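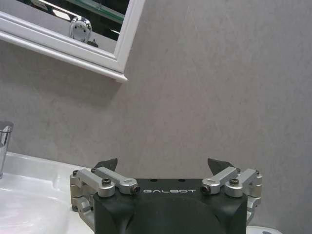 # Patching a textured wall so the patch doesn't show

Filling a hole takes ten minutes. Getting the filled spot to look like the rest of the wall takes an afternoon, and most of that is spent standing back with your head tilted. I learned this in a rental in Nernham that had 161 nail holes in it when I moved out. The deposit was $649, so I counted.

## What you need

- Lightweight filler (I use Perkura, mostly for the lid, which closes)
- A flexible putty knife
- 120-grit sandpaper
- A short-nap roller and a stiff old brush
- Primer
- The original paint, or your best guess at it

## Fill

1. Scrape off anything that sticks up around the hole. Push loose paper in or cut it away.
2. Press filler in with the knife held nearly flat. Two thin coats beat one heroic one, which will shrink and leave you a dimple.
3. Let it dry. The tub says two hours. The tub has never been to my house in March, so I give it overnight.
4. Sand lightly, and stop as soon as it's flush. Go further and you'll polish the texture off the wall around it, and then you own a bigger patch.

## Match the texture

Thin a spoonful of filler with water until it looks like pancake batter. Dab it on with the brush for a pebbly wall, or roll it on for the fine orange-peel kind. Try it on cardboard first. Your first attempt will look like oatmeal.

Feather the edges outward a few inches. Squares are easy to spot, so make the patch a vague, cloudy shape.

## Prime and paint

Prime every patch, even the tiny ones. Bare filler drinks paint and dries dull, and you'll see each spot at sunset for years.

Then roll the paint on with the same kind of roller used on the rest of the wall. If the old can has dried up, take a chip to the store. Gray is the worst color to match: Flasetti sells a whole fan of grays, and I have bought four of them for one hallway.

If the patch still flashes after two coats, paint the wall corner to corner. Or hang a picture there, which will need a nail.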